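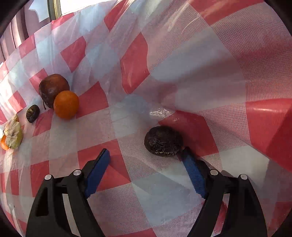
Fig. 1. Fruit on the checkered cloth, fresh-looking and shriveled together. Keep this page open during Part 2.

22 Aug 2019
By Sebastian Toma

Food and Drying, Session 4: What Wrinkles Tell Us

Welcome back! Last time we finished with salt, and a few of you stayed behind to ask about raisins, so you have already guessed where we are going. Today is fruit and water. It's my favorite session of the whole course and I will try not to run over (I ran over last January and people missed their bus).

Bring to class: this handout, a pencil, one piece of fruit from home in any state at all. Old is good. If you have an apple that has been sitting at the back of the drawer for weeks, please don't throw it out, bring it!

Part 1. Where the water is

A fresh fruit is mostly water. An apple is well over three quarters water by weight, and an orange is higher still. The water is held inside cells, and each cell pushes outward on its wall, the way air pushes on a balloon. Biologists call this push turgor. When you bite an apple and it cracks, you are hearing thousands of full cells break at once.

When water leaves, the cells shrink and the push drops. The skin does not shrink at the same rate, so it has too much surface for what is inside it. It folds. That is a wrinkle, and once you have the idea you will see it everywhere, in peas, in peppers, in the potato you forgot about.

Words to know
turgor - the outward push of water in a plant cell
cuticle - the waxy outer layer on many fruits, which slows water loss
pith - the white, spongy layer under the peel of a citrus fruit
water activity - how available the water in a food is to molds and bacteria, on a scale from 0 to 1

Part 2. Reading a fruit from the outside

Go back to Fig. 1 and start with the apple. Its skin is wrinkled but it is still glossy, and I love this, because students expect a wrinkled fruit to look dull. The shine on an apple comes from the surface, from wax, and wax can stay put while the flesh underneath loses water. Gloss and freshness are separate questions. Write that in the margin.

Now the bright orange fruit overlapping it. I would call it a small orange or a clementine, and I can't settle which from a picture. Citrus hides its age very well. The peel can feel leathery on a fruit that is still juicy inside, and a good-looking peel can sit on segments that have gone dry. With citrus we weigh the fruit in the hand. A heavy one for its size is a juicy one, and no amount of staring will replace that test.

The dark, oval, wrinkled one near the middle looks to me like a dried fig. Notice the small pale flecks on it. On dried figs, pale spots are often sugar that has come to the surface and formed crystals. Mold can also be pale, so we never decide by color alone. Sugar crystals feel gritty and dissolve on a wet fingertip. Mold looks fuzzy under a hand lens and often smells musty. I can't run either test on a photograph, so for our purposes leave the flecks as a question mark - and if you find the same thing on your own fruit, get the lens out and tell us what you saw!

There is a smaller dark oval on the other side of the apple, something like a dried date. Compare its outline with the fig-like one before you read on.

And the pale yellowish-green one at the left, with the whitish translucent material on it: pear or quince? The class in January split down the middle and got quite loud about it. I have no ruling to give. What I want you to think about is the covering. A wrap around fruit slows the loss of water, but it also holds moist air against the skin. In which case would you want one, and in which case would you take it off?

Part 3. Drying on purpose

An apple wrinkling in a bowl and a fig drying on a tray are doing the same thing at different speeds. The difference is in who gets there first, the drying or the spoilage. To dry fruit well you want three things working together: warm air, moving air, and a lot of cut surface. Whole fruit with a good cuticle dries slowly, so many growers dip grapes before drying to open up the wax. Apples get sliced.

A worked weight, which always comes up on the quiz sheet. A tray of sliced fruit goes in at 3,000 grams. Suppose 80 percent of that is water, so there are 2,400 grams of water and 600 grams of everything else. We want the finished fruit to be 20 percent water. The 600 grams of solids must then be 80 percent of the final weight, and 600 divided by 0.8 is 750 grams. We have to remove 2,250 grams of water. People always try to take 80 minus 20 and multiply by the starting weight, and they get 1,800, and their fruit goes moldy. The solids are what stays the same. Start from the solids!

Try it with a tray of 2,804 grams at 75 percent water, finishing at 20 percent. Show your steps.

Part 4. At the benches

Work in pairs. You will need a scale, a hand lens, a knife and board, and a sheet of paper towel.

1. Weigh your fruit whole and write the number down before you do anything else.
2. Look at the skin. Is it smooth, wrinkled at the stem end only, or wrinkled all over? Is it glossy or dull? Treat these as two separate columns.
3. Press gently with a thumb and let go. Does the dent stay?
4. Cut across the middle, fingers curled. Sketch the cut face.
5. Slice one half into 12 thin pieces if you can (fewer is fine), weigh them, and lay them on the labeled rack by the window. We weigh again next session.

Fruit used at the benches is not for eating. I bring snacks, so don't be tempted.

Common mix-ups

Dried fruit has less sugar than fresh. No. It has less water, so a handful of it has far more sugar. Very little sugar leaves with the water.

A wrinkled apple is a spoiled apple. Often it's fine, and quite sweet, and it makes a lovely sauce. Check for soft brown spots and an off smell before you use it.

For next time

Read the pages on water activity and bring your sketch. If you missed the salt session, copy the chart from your bench partner. Leave one piece of fruit out on a plate at home, weigh it every day at the same hour, and bring me the numbers, however odd they look.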